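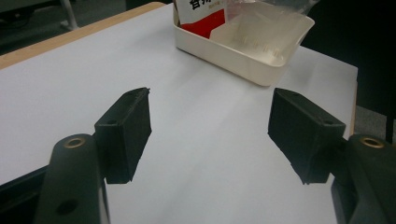
Chapter 7
Writing for the Wall: Labels, Panels and the Patience of Visitors

Before we get to the business of labels, I would like you to think back to the last exhibition you went to, and to try to remember a single sentence you read there. Take your time. Most of my students, when I ask them this in the first week, can describe a painting or a piece of sculpture quite well, and several can tell me what the floor was like or how the café was, but very few can give me one line of the text. And yet they did read it! They stood in front of it with their coats over their arms, they read it from top to bottom, and then it went clean out of their heads somewhere between that room and the next.

This chapter is about that text. It covers the short label beside the work, the longer panel at the entrance to a room, and the odd in-between things (the family label, the quotation painted high on the wall, the sheet you borrow and are supposed to put back). By the end of it you should be able to draft a label for an object you know well, cut it, and cut it again, and have some idea of whether a stranger would thank you for it.

7.1 What a label is for

A label has a dull job and an interesting one. The dull job is to say what the thing is: the maker, the title, the date, the materials, where it came from and who has lent it. We call this part the tombstone, and every museum has its own fixed way of setting it out. You will be given a house style when you start work, and my advice is to learn it in the first week and never argue about the commas.

The interesting job is the paragraph underneath. At Lotthorpe, the small gallery where I had my first post, we were allowed 73 words for it, a figure that had been settled long before I arrived and that I resented bitterly for two years. I thought it was far too few. I wanted to tell people about the artist's training, the patron, the restoration and the other version in another country. I used to write 200 words and then sit there, quite miserable, crossing things out with a pencil. Looking back over those labels now, I would happily take another twenty words out of nearly all of them.

What should the paragraph do, then? My own rule, and you are welcome to quarrel with it, is that it should send the reader's eyes back to the work. If a label can be read with as much profit in the gift shop, something has gone wrong. Suppose you are writing about a woven hanging. You might begin with the weaver's birthplace, or you might begin with the row near the bottom where the blue changes shade. A visitor who reads the second kind of opening will look down to find the row, and will very likely stay a little longer, and will then be in a much better mood to hear where the weaver was born.

7.2 The reader on her feet

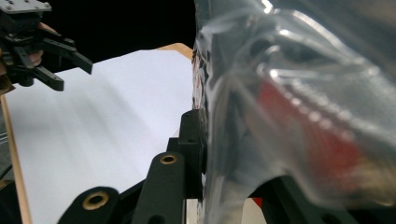
It is easy to forget, when you write at a desk with a cup of something beside you, that your reader will be standing up. She may have been standing for an hour. She may have a child by the hand, or a friend who walks faster than she does, and there may be three people waiting politely behind her shoulder for their turn. All of this bears on how long your sentences can be. A sentence that is a pleasure in an armchair can be a real trial in a crowded room, and if she loses her place she will seldom go back to the start of it.

So read your draft aloud, standing, at arm's length from the page. I mean this quite literally. If you run out of breath, so will she. Watch out for names that pile up, for dates in brackets, and for any word you learned after the age of eighteen. You may keep a technical word if the work needs it, of course (there is no plain word for "impasto" that does the same service), but explain it right there in the same sentence and then use it, so that she has the pleasure of owning it.

7.3 A worked case: the Catterall room

Let us look at a panel from start to finish. The Catterall Museum reopened its upstairs room with a display of glass called Dala, and I was asked to help with the introductory panel. The first draft opened like this:

"The works gathered in this space interrogate the liminal relationship between fragility and use."

Now, there is an idea in there, and I don't want to be unkind to it. The writer had noticed that much of the glass was made to be handled every day, and that it was remarkable so much of it had survived. We talked it over for most of an afternoon, and the version that went up on the wall began:

"Most of the glass in this room was made to be drunk from, washed up and put away."

You will notice that the second sentence has lost nothing the visitor needs. It has some everyday verbs in it, and it gives her something to picture while she walks toward the first case. We kept the word "fragility" for the last line of the panel, where it had earned its keep.

The rest of the panel took two more afternoons, and I mention that so that you won't be discouraged when yours is slow.

Before you go on

Choose an object in your own home, something you have owned for years. Write its tombstone in the style shown in the appendix. Then write a paragraph of no more than 73 words to go beneath it. Put it away overnight. In the morning, ask someone to read it while standing in front of the object, and watch where their eyes go.

In the next section we turn to type, height and lighting, and to the sad matter of labels that are beautifully written and placed at the level of a grown person's knee.

Search this book
Enter a word or phrase Go

Reader comments (3)

I did the home object exercise with my grandmother's butter dish and got it down to 73 on the fourth try. Much harder than it looks. My husband read it and picked up the dish to check the underside, so I suppose that counts as a pass?

Is there going to be anything on labels in more than one language? We have two on every wall and there is never enough room for both at a decent size.

I still think 200 words is fine if the room has a bench in it. Lovely chapter though, and I have stolen the reading aloud trick.

Related chapters
Chapter 6: Hanging Heights and Sight Lines
Chapter 8: Type, Light and Tired Eyes
Chapter 9: Audio Guides, with Notes from the Brusura Print Rooms
Appendix B: Tombstone Styles Compared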